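The **Sketulstead rule** is a piece of home-computing folklore which holds that a desktop computer should be opened and cleaned every 200 days. It is usually credited to a repair column in the *Drutgate* newsletter, although no copy of the column has been found.

## Claims

Supporters say that dust build-up shortens the life of a computer and that regular cleaning prevents most faults. The figure most often quoted, a 62 per cent drop in failures, comes from a leaflet by the parts seller Mallier. The leaflet gives no source, and Mallier sold cleaning kits at the time.

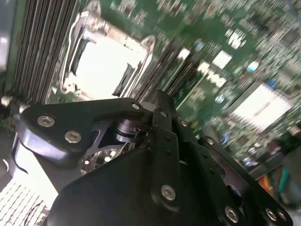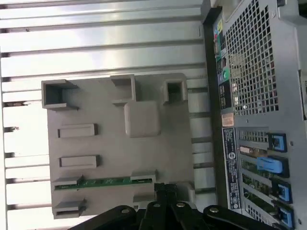

## Criticism

Yupin Srisuk, a repair technician, compared 71 machines brought to her shop and found no clear link between cleaning habits and faults. Her sample was small and she relied on what owners told her, so the result settles little. She did note that three of the machines had been damaged during cleaning.

Sum-yee Chung has questioned the number itself. Dust depends on pets, carpet, smoking and where the computer sits, and a fixed schedule ignores all of them. Chung calls the rule "a guess that got printed".

## Later use

A looser version, sometimes called the Chang variant, advises cleaning only when the fans grow louder or the computer runs hot. It has not been tested either.

## See also

- Planned maintenance
- Urban legend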